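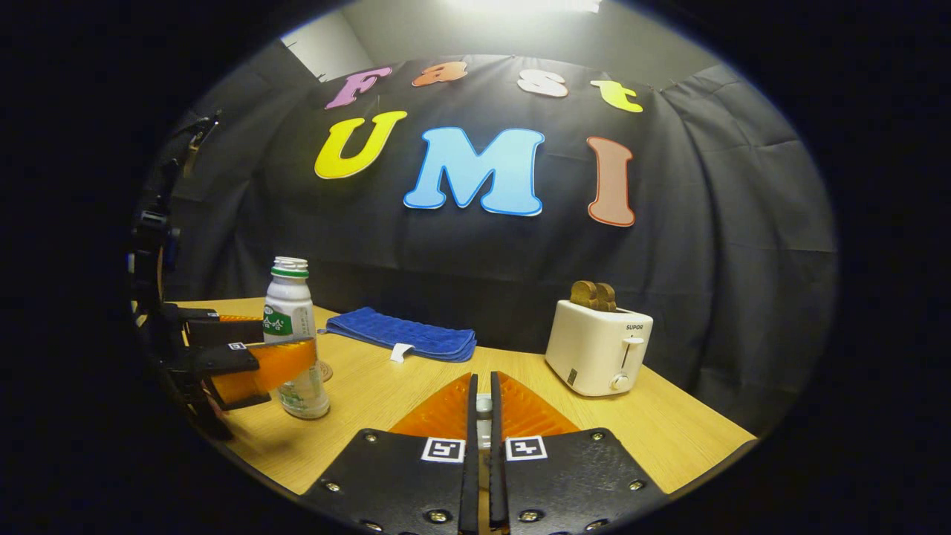
The tabletop with its toaster, folded towel and drink bottle, in front of the black cloth and the cut-out letters.

Marisa Zanetti has dressed tables for a living for 12 years, mostly for small shops that want their kettles and towels to look as if somebody lives with them. I went to see her with a doubt I have had for a long time, that a plain table and a bit of cloth can't be worth what people charge for it.

"It's cloth," she says. "I won't pretend it's magic. You hang it, you let it fold, and people look at what's in front of it."

Why not iron it, then? She shrugs. "Flat black looks like a hole in the wall. Folds look like cloth."

I am not convinced that anyone buying a toaster cares. The one on the table is a cream-white SUPOR with two slots, and two brown slices are sticking out of the top. I ask whether they are meant to make me hungry.

"Are you hungry?"

I am not, and I tell her so.

"Well, they tell you what it's for. A toaster with nothing in it is a box with a knob on."

The letters are harder to defend. They spell "Fast" and, in a bigger row beneath, "UMI", in pink, orange, white, yellow, light blue and a sort of salmon brown. To my eye they fight with everything on the table. Zanetti says colour high up leaves the table free to be quiet, but the towel is royal blue, and I put it to her that royal blue has never been quiet.

"No," she says, after a while. "I'd take a grey one. But blue shows the edges of the fold, and I like a fold you can see."

And the tag poking out at the front? "Leave it. Towels have tags."

Her last big job, for a homeware chain called Dimmont, had a budget of 4000 pounds for a single window. I ask what the money bought. Timber, mostly, she says, and two days of Rohani Tuhumury's time. Tuhumury built the tables and has her own view of the trade.

"Half of it is moving a bottle left and then moving it back," Tuhumury tells me by phone. "Marisa would say the bottle knows. I've never met a bottle that knew anything."

Zanetti laughs when I pass this on. Did the Dimmont window sell more towels? "They said it did. They didn't show me a figure, and I didn't ask for one."

I would have asked.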